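# A tray for the small stuff

Mon 1 January

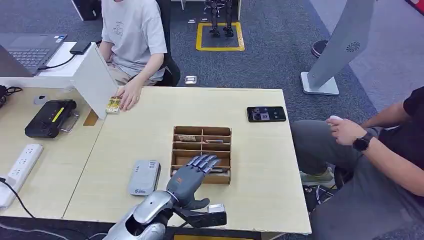
*The wooden organizer on the table, still mostly waiting to be filled.*

I have been meaning to write about this tray since November, when I found it on the bottom shelf at Grirnholm and carried it all over the store under my arm while I pretended to be deciding. It has two columns of little cells, four rows, no lid, and thin wooden partitions that please me more than they probably should. I paid 9 dollars for it!

You have to understand what my tables are usually like. I'm a person who puts a thing down "just for a minute" and then sets a coffee cup on top of it, and by the weekend I'm lifting up papers to find my own phone. My friend Yaqin Zeng once lost a library card at my place for an entire summer (it was inside a cookbook, and we're still not sure whose fault that was).

So the tray gets the middle of the table, where I can't ignore it. A thin silver-tipped thing has one of the cells on the right, and there's a little beige something in the upper left that I suppose lives there now. I like that the cells are small. A big box just invites you to throw everything in, and I've had plenty of big boxes — the last one had keys to a house I moved out of years ago.

The cords are another story. The second desk still has its power strip and a tangle of black cables up in the corner by the small black box, and I'll get to them when I'm feeling braver. Demetrius swears by bread bag clips with the names written on in marker, and I may try it, although first I'd have to eat an awful lot of bread.

For now I'm giving myself 30 days of putting paper clips, stamps and spare buttons in the cells each evening before bed. If you have a tray like mine, do write and tell me what ended up in yours.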